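Progress report to the Lecomte Fund
Family support program, Drorndale Children's Heart Unit
Prepared by Armelle Moulin, program lead
June 5, 2025

This report covers the second funding period of the grant. It sets out activity against the agreed work plan, spending to date, and the changes we are asking the fund to approve.

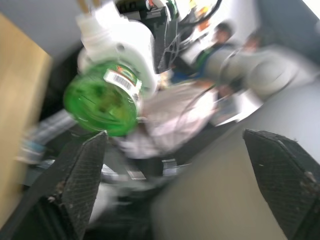
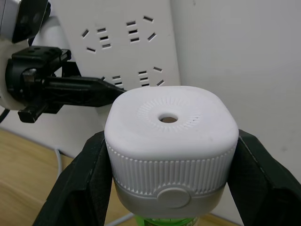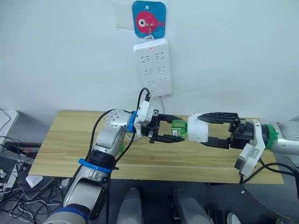
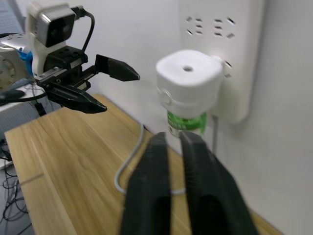

*Report no. 2 | Page 7*

## 1. Scope of the grant

The grant pays for practical and emotional support to families whose child is under the care of the heart unit. It covers one full-time family support worker, one part-time benefits adviser, a travel fund, and the parent telephone line. It does not cover clinical staff or equipment.

Families are referred by the ward, by the outpatient clinic in Dadville, or by themselves. Self-referral was added at the end of the first period and is now the most common route for families whose child was discharged more than a year ago.

## 2. Activity

The program supported 229 families in the period. A family is counted once, however many contacts it has. Siblings and grandparents who used the service are recorded under the same family.

| Work plan item | Status |
|---|---|
| Ward visits before surgery | On schedule |
| Follow-up call after discharge | On schedule |
| Benefits advice sessions | Behind schedule |
| Sibling group, Dadville | On schedule |
| Parent handbook, second edition | Delayed to October |
| Travel fund | Open, demand above plan |

Follow-up calls are made within 7 days of discharge. Where there is no reply, the support worker tries again and then writes to the family. Calls most often deal with feeding, medication times, sleep, and when a child can return to school or day care. Clinical questions are passed to the nurse on duty and are not answered by program staff.

Benefits advice fell behind when the adviser's post was vacant. Thierry Lefèvre took up the post partway through the period and has worked through the waiting list in date order. Appeals with a filing deadline were handled first. New appointments are now offered in the normal way.

## 3. Travel fund

Each family may claim for fuel, bus or train fares, and parking on days when the child is an inpatient or has a clinic appointment. Claims are paid on receipt of a signed form. The upper limit is $1000 per family per year.

Demand was higher than planned in the valley districts, where the bus service to Drorndale was reduced. Several families reached the limit before the child's treatment had ended. Under the current rules we could not extend their claims, and they were referred to the hospital's hardship scheme, which has a longer decision time.

## 4. Records

Case notes were moved from paper files to Virka during the period. All open cases have been transferred. Closed cases remain on paper and will be kept for the length of time set by the hospital's records policy.

Two problems are outstanding:

- Virka does not separate missed calls from completed calls in its summary report. We correct this by hand each month.
- Families who move between the ward and the Dadville clinic can be given a second record. Duplicates are merged when found, and the total in section 2 was checked for them.

## 5. Feedback from families

Feedback forms go out with the discharge letter. Return rates remain low among families whose first language is not English, and the form is being translated. Comments on the ward visits were mostly favorable. The main criticism was that parents met the support worker too close to the date of surgery to take in what they were told. First visits are now offered at the pre-admission appointment.

## 6. Spending

Salary costs are below budget as a result of the vacancy. Travel fund costs are above budget. Handbook design has been paid for; printing has not. The full statement is attached as Annex A.

## 7. Approvals requested

1. Transfer of the unspent salary amount to the travel fund.
2. Discretion to exceed the yearly travel limit for a child who is still an inpatient when the limit is reached.
3. A revised delivery date of October for the parent handbook.

We would need a decision on the first item before the next claims run. Queries on the accounts should go to Armelle Moulin, and queries on benefits casework to Thierry Lefèvre.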